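The Upstairs at Pliminden

I'd been in the flat at Pliminden for nine days before I let anyone see it, and the first person through the door was Radek Štefanec, who went straight past me, looked up and said, "Who changes the bulbs?"

Not hello, not what a lovely place. Bulbs!

I'd taken it in September on the strength of the ceiling. My last room had been so low that I could paint the corners without getting out of bed (I did, once, badly), and then the woman from the agency opened this one up and there was all that white air going up and up. I signed before she'd found me the right form. She had to post the keys on, plus a bill for 226 crowns for the spare set, and I paid it singing.

"Nobody needs this much wall," Radek said. He'd brought a cake and his dog, Fludik, who is mostly ears. Fludik took one look at the stairs and lay down at the bottom of them like a draught excluder.

So I gave Radek the tour, such as it was. I told him the upper level was for thinking. I'd read that somewhere. I was going to have a desk up there, and a lamp, and write the thing about my grandmother and the bakery, all 180 pages of it, leaning on the railing now and then to look down on my own life. 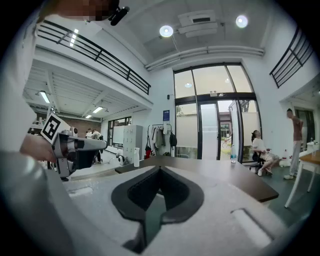 "And have you?" he said.

"Have I what?"

"Leaned."

Well, I had leaned. I'd leaned a good deal. I'd leaned with tea, and in my dressing gown, and once in the middle of the night when I was sure I'd heard somebody humming. As for the writing, I had six pages, and four of those were about flour.

Radek cut the cake on his knee. He used to work at Favik, the carpet people, and he can't be in a room without measuring it in his head – you see his lips move. I waited for the figure but he only chewed.

"My mother would've hung washing off that," he said at last, pointing up at the black bars with his fork. "Sheets. Right along. You'd never have seen the other side."

And I don't know why, but that did it. I could see my grandmother's aprons going along there, one after another, dripping on the floor, and her shouting down to Mr Čierny that his rolls were ready and he still owed her for Friday. She'd have had no time at all for leaning.

I got up and fetched my notebook. Radek ate my slice as well as his, and then, I think, a bit of Fludik's. When I next looked up it was dark outside and the two of them had gone, and he'd left a note on the cake tin with the name of a shop that sold very long ladders.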